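Residents of Plerell Bay Win Limits on Night Boats and New Rules for Tourist Lodgings

PLERELL, 13/10/2024 - The Plerell Coast Residents' Association has reached a written agreement with the district council and the owners of nine guesthouses on the bay, ending a dispute over noise, waste and beach access that had run through two high seasons.

Under the agreement, party boats must be back at the Giraldo pier by 11 p.m. Guesthouses may no longer put tables, fences or loungers on the strip of sand between the fishing huts and the old customs building. Each guesthouse will also have to keep a named contact on duty overnight who can be reached by residents and by the police post.

The association represents 890 people living in the village and on the hillside road above it. It was formed after residents found that the path from the school to the beach had been closed by a gate belonging to one of the lodgings. The gate has been taken down. The council has confirmed that the path is a public right of way and will be marked as one on the district map.

Complaints about visitors have been growing since the road from Nirton was paved. A trip that used to take most of a morning can now be made in less than an hour, and day visitors have been arriving in numbers the village was not set up for. On the busiest day in September, the association's members counted 2,000 people on a beach with two public toilets and one freshwater shower.

Residents also reported open drug sales near the pier and repeated late-night fights outside two bars. The association gave the council a file of 46 written complaints covering these and other matters. The police have agreed to staff the Plerell post through the night during high season, which they had stopped doing when the post was merged with the one in Nirton.

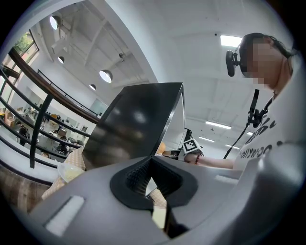

The association asked for the rules to apply to every business in the same way, whoever owns it and wherever its guests come from. Several of the guesthouses are owned by people from abroad, and some of the discussion online last season blamed visitors from particular countries. The association does not share that view. Its complaints concern noise, blocked access and garbage, and some of the worst cases involved businesses owned by local families.

"We live from tourism, most of us in one way or another," the association said in a statement. "People rent out rooms, they cook, they run the boats. We want the visitors to come. We also want to sleep, and we want to be able to walk to the water without asking permission."

The guesthouse owners have accepted a shared charge to pay for garbage collection twice a day in high season and once a day for the rest of the year. The charge is based on the number of beds, so a family renting two rooms will pay much less than a large lodging. Campsites are included. Private homes that do not take paying guests are not.

Fishing families will keep sole use of the northern end of the beach until 9 a.m. each day to land and sort the catch. Swimming there is allowed, but boats carrying tourists must stay outside the marker buoys until that hour. The buoys will be put in by the harbor office before the end of the year.

Some points were left open. The association had asked for a limit on the number of new beds that can be licensed in the village. The council did not agree to this and says it needs a study of the water supply first - the village well ran low twice last season and water had to be brought in by truck. The association will keep asking for a limit and for the study to be made public once it is done. There was also no agreement on amplified music on the beach during holidays. For now the existing district rules apply.

A business that breaks the agreement will first receive a written notice. A second breach within the same season brings a fine, and a third can lead to the loss of its license for the season. Fines will go into the same fund as the garbage charge. Boat operators are covered by the same steps, with notices issued by the harbor office in place of the council.

Copies of the agreement can be read at the council's office in Nirton, at the Plerell school and at the ticket booth on the Giraldo pier. Residents who want to report a problem can use the complaint forms kept in the same places, or leave a message on the association's telephone line. Complaints should give the date, the time and the name of the business or boat, if known.

The agreement will be reviewed after the next high season. An open meeting for residents and business owners will be held at the school before the review, and notice of it will be posted at the pier.

About the Plerell Coast Residents' Association

The association is a membership group open to any adult living in Plerell or on the hillside road. It is paid for by members' dues and accepts no money from tourism businesses or political parties.

Press contact: Plerell Coast Residents' Association, care of Plerell School, Plerell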